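July, workshop notebook, started at the back bench with a mug of tea going cold

Right, the mantel clock. I promised Kjell I'd write this one up properly instead of scribbling on the backs of envelopes, so here goes.

It's the Clendomlow striker, 1955 according to the pencil date inside the back door, brought in by Ilídio Mota with the complaint that it "runs when it feels like it". Eight-day movement, rack striking, platform escapement. The case is in good nick apart from a lifted bit of veneer at the left foot, which I'm leaving to Aurora as my last go at veneer is still being talked about.

First thing I did was let it run on the bench without the case for two days. It stopped twice, both times a few minutes before the hour. That pointed at the strike side straight away - the going train is fine until it has to lift the warning piece, and then it hasn't got the puff. I had a look at the lifting piece with the loupe and found a nice little groove worn where the pin rubs. It's been stoned out by somebody before me, too, and not very well, there are scratches going crossways.

Let both mainsprings down (slowly, key held properly, Alby, if you're reading this) and stripped the lot. Notes from the strip:

The oil in the going barrel had turned to something like toffee. The strike spring is newer than the other one and a touch too strong, so somebody has swapped it at some point. Third wheel pivot is scored on the back end. The bushing for it has gone oval, leaning towards the barrel as you'd expect. The fly was stiff on its arbor, I freed it off with a drop of paraffin and a lot of patience.

Cleaned everything in the tank, rinsed twice, dried in the warm box. Pegged out all the holes by hand afterwards. I know Kjell thinks pegging after the tank is a waste of an afternoon but I got muck out of nearly every one of them, so there!

Polished the scored pivot on the lathe and fitted a new bush. I broached it out from the inside a bit at a time, trying the wheel after every few turns, and got it to the point where it leans over nicely under its own weight and no further. Very pleased with that one. The lifting piece I stoned flat and then burnished along its length, so the pin now slides instead of catching.

Bit of a break there for Cristóvão, who wanted to go through the sockets for the new bench layout. We do need more of them near the window. At present the lathe, the lamp and the warm box all want to live in the same corner.

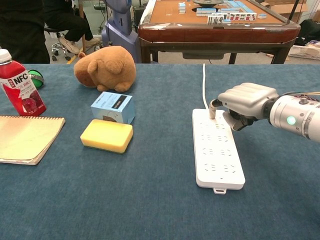
Long white power strip on the blue-grey cloth, plug at the socket.

My own vote is for a strip fixed along the back edge with a switch I can reach sitting down. Cristóvão wants it underneath, out of the swarf. We left it there and he's going to get a price from Gavport for the trunking.

Back to the clock. Put it together after lunch. Strike train timing took me three goes. First go it struck and then ran straight on without locking, second go the warning run was far too short, third go it behaved. For whoever does the next one of these: get the locking pin sitting on its piece first, then set the warning wheel with half a turn of run, then check the hammer tail is clear of the pin wheel at rest. If the hammer is even slightly lifted when the train locks, it'll struggle to get going and you'll blame the spring.

Oiled the pivots, a smear of grease on the mainsprings, nothing at all on the lifting piece pin for now. I may change my mind on that.

Rate so far: gaining 48 seconds a day on the first reading, brought down to 9 with the regulator. It's a platform so I won't chase it any further until it's back in its case and settled. The amplitude looks healthy to me, much livelier than when it came in.

The strike is a bit harsh, mind. The hammer leather has gone as hard as a boiled sweet. I've got a scrap of the softer stuff from the Pirneo order and I'll cut a new pad, but I want to hear it in the case first, because these always sound like a dropped tray on the bare bench.

Costs for the book: 50 for bush, leather and sundries, labour as agreed with Ilídio.

Still to do: hammer pad, veneer (Aurora), new screw for the back door hinge, the present one being a wood screw that somebody has filed down. Ask Rattanakul if they still do the brass bezel pins.

Quarter past five and it's just struck. Five blows, on the hand. Leaving it running overnight with the strike wound fully.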